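Workshop notebook, Norkumham site
29 November 2024
Subject: worktable surfaces, light wood finish

The Julden tables were returned to the main room this morning following the floor work. Each top was wiped down with a damp cloth and a small amount of mild soap, then dried by hand. The solvent cleaner kept under the sink was not used and should not be used on these tops. The entry from September on the dulled corner of table 13 still applies.

Glare remains the principal complaint. With the overhead lights at full setting, the pale finish reflects a broad band across the upper part of the table, and the grain is difficult to make out there. Closer to the person seated, the grain is clear.

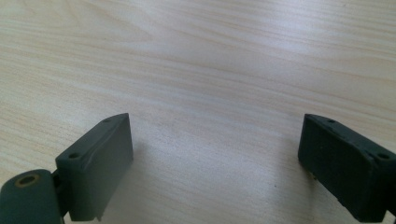
Turning the table a quarter turn was considered, but the outlet on the wall side would then be out of reach. The blinds were lowered halfway instead. Colleagues are asked to leave them in that position until the matte mats from Nultuvum have been tried. The order is for 29 mats, 800 mm wide, reference 344. Delivery has not been confirmed.

Tape is to be removed from the tops at the end of each session — the residue on two of them took longer to clear than the washing itself. Pencil marks are acceptable. Marker is not.

Still open: felt pads for the legs of table 13, and a reply from Hodžić on whether the scratched top can be exchanged under the original order. The spare top stays in the rear store, face to the wall, with the blanket over it.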